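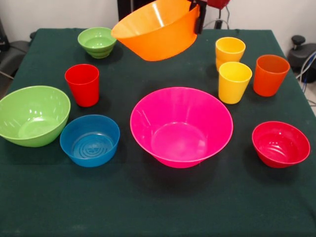

Ticket 2722: Dishwasher at Hesolby kitchen stops mid-cycle with drain fault

Status: closed
Site: Hesolby, ground floor kitchen
Machine: Tonach undercounter, second unit from the door

Reported
Machine stops 19 minutes into the normal wash and shows the drain light. Water left in the bottom. Plastic bowls and cups come out with a film on them. Restarting gets it going again but it stops at the same point.

August, 09:35
Filter removed and rinsed. Some grit, not enough to block it. Ran a short wash, same fault.

10:20
Pulled the unit forward. Drain hose was kinked behind the left foot. Straightened it and clipped it higher up the side panel. Short wash finished. Normal wash stopped again, this time at 35 minutes.

11:05
Opened the pump cover. Found a piece of label wrapped round the impeller. Removed it and turned the impeller by hand, moves freely. Pump seal looks worn on one side. Ordered a new one from Resturura.

Update, following week
Seal fitted. Two normal washes run back to back, both completed in 59 minutes. No water left in the base. Film has gone from the cups but is still there on a couple of the bowls. Salt was low, topped up.

To do
Check the hose clip at the next visit to Esteban, same model there. Ask kitchen staff to peel labels off tubs before loading.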